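Lomia Knitwear Care and Repair: Frequently Asked Questions

Updated Fri 10 November

Please read these answers before you send us your garment. If your question is not in the list, write to Abdelghani Benmoussa at the repair desk.

How often must I wash a wool sweater?

Less often than most people think. Hang it near an open window for one night and look at it again in the morning. I wash my own ones two times in a winter. 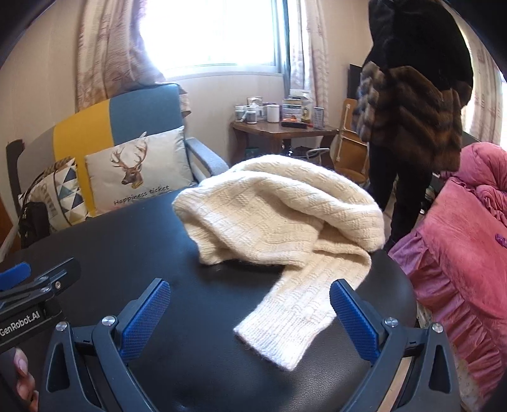
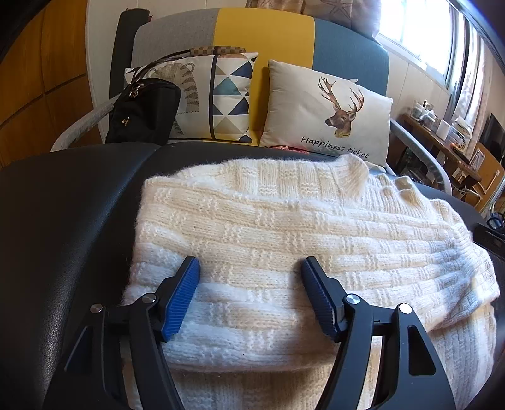
Can I use the washing machine?

Only if the label permits it. Choose the wool programme, cold water, and a liquid soap made for wool. Normal powder is too strong for the fibre.

How do I dry it?

Press the water out in a towel, do not twist. Then lay it flat, far from the radiator. A wet sweater on a hanger becomes long in the shoulders and this we can not always correct.

Do you repair moth holes?

Yes, up to 19 mm wide. For bigger holes please send a photo first. Between November and February we have many orders and the waiting time is 29 days.

What does it cost?

One small hole is 2 euros for each row of stitches, and a new cuff is 73 euros for the pair. The return post is included.

Will the colour of the yarn be the same?

We try to find the nearest one. With white and cream it is difficult, as old wool gets a little yellow with the years.

Must I wash the garment before I send it?

Yes, please. We return unwashed garments without repair.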